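Sorting by the tray: does it work?

Every spring somebody rediscovers tidying, and this year, with all of us indoors, it has come round early. Modima's home pages are pushing what they call the tray method. You empty your pockets, drawers and bedside shelf onto the bed, put a shallow tray in the middle, and let in only what deserves a place. The bed matters, we're told, because you can't go to sleep until the job is finished. I have gone to sleep next to a pile of ironing for most of my adult life, so I have my doubts. 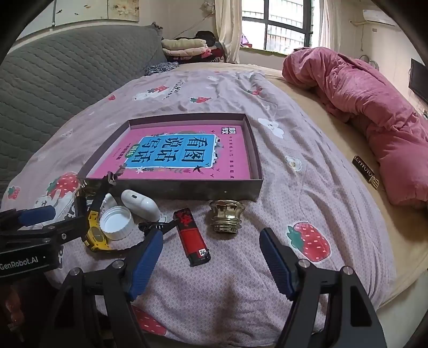

My main quarrel is with the tray. Sjöberg will sell you a set of 2 in felt for a price I won't print, and Rivow has a bamboo one with a lid. Any old box lid does the same work. One like it can hold a whole workbook lying flat, as the bright pink 看图说话写话 one does, and that is a fair chunk of what a child leaves lying about. The small stuff is where the method falls down. An earbud case, a yellow watch, a hair clip and a red and black lighter have nothing in common except that they're small, and the rules say to group things by use. What is the group for a round white screw cap? I'd want to know what it fits before I binned it, and that's another evening gone.

Haoran Meng wrote in to say I'm being unfair, and that he got through 18 drawers this way before giving up on the garage. He keeps a second tray for "things belonging to other things", meaning caps, lids and odd keys, and empties it in May. That sounds to me like a drawer with the front off, though I admit I've started one.

If you've tried it, write and tell me what was still on the bed at midnight. Keep it under 300 words, please.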